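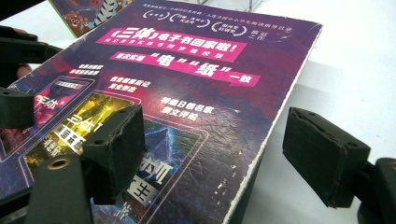 4. Small Comforts and the Decision to Return

When we first sat down with the hosts in Tirnava, we expected most of the talk to be about price. Price did come up, of course, and we deal with it in the previous section, but what hosts and guests wanted to tell us about (often at great length, and often over a second cup of coffee) was the little stuff inside the cottage. They talked about the sharp knife in the drawer, the lamp that reaches the bed, the note explaining which bakery opens early and which one only says it does. We had left a single open question at the end of the interview guide for matters of this kind, and it ended up filling more of our notebooks than any other.

The material in this section comes from 124 returned guest questionnaires and from long interviews with 40 hosts, most of whom rent out one cottage and live within walking distance of it. Rowena Lagman and Ningsih Pillai carried out the interviews between February and the start of the summer season, when hosts still have time to sit and talk. Guests filled in their questionnaires after going home, which we think suits a question about coming back. A person standing in a kitchen with wet boots on is not in the best mood to judge a vacation fairly, as those of us who have rented cottages in February can confirm.

4.1 The welcome folder

Nearly every cottage we visited had some sort of folder, and the folders were wonderfully different from one another. Several were a single typed sheet with the wifi password and the day the trash goes out. One, put together over many seasons by a host on the lake road, ran to 80 pages and included bus times, the names of the neighbors' dogs, and a hand-drawn map of the path down to the Prirari landing. Guests at that cottage wrote about the folder with real affection, and a few said they had read it aloud to each other on the first evening.

Length alone did not seem to matter very much. Guests who praised a folder tended to mention one particular thing in it that they could not have found on their own, such as the fact that the ferry office closes for lunch, or that the back road stays clear after snow. Folders copied from a booking agency's template drew few comments of any kind. Hosts who had signed up with Skukier, the larger of the two agencies in the area, told us they were free to add pages of their own but had never been encouraged to do so, and most had let the template stand.

4.2 Shelves, games, and rainy afternoons

Books came up in the questionnaires more often than we had planned for. Tirnava gets a good deal of rain, and a wet afternoon sends people to whatever is on the shelf. Hosts spoke of their shelves in two rather different ways. For one group the shelf was part of the furnishing, chosen once and dusted now and then. For the other it was a kind of slow conversation between guests, with books arriving in one suitcase and leaving in another, in languages the host might not read. Worn covers and rubbed edges (Figure 4) bothered hosts a good deal more than they bothered guests. Several hosts said they felt they ought to clear out anything shabby before the season, while guests who mentioned the matter at all said they liked a shelf that looked used.

Figure 4. A thick book with a worn cover edge, on a white tabletop.

Board games were treated less kindly. A missing piece was remembered and written down, sometimes with the name of the game and the color of the piece, and one family had gone as far as mailing a replacement to the host after they got home. They have since booked the same two weeks again.

4.3 What hosts make of it

We asked each host which of these comforts they believed brought people back. Most named the view or the bed. Fewer named the folder, and hardly any named the shelf, even where their own returning guests had mentioned it to us in warm terms. Jocelyn Salazar, reading through the transcripts with us, suggested that hosts simply stop seeing the things they have lived beside for years, and we find this persuasive, though our interviews were not designed to test it. Hosts renting through Lappalainen, the smaller agency, did somewhat better at guessing what guests had enjoyed. That agency passes along guest letters in full and does not boil them down to a score, and we return to this difference in Section 5, where the two agencies are compared.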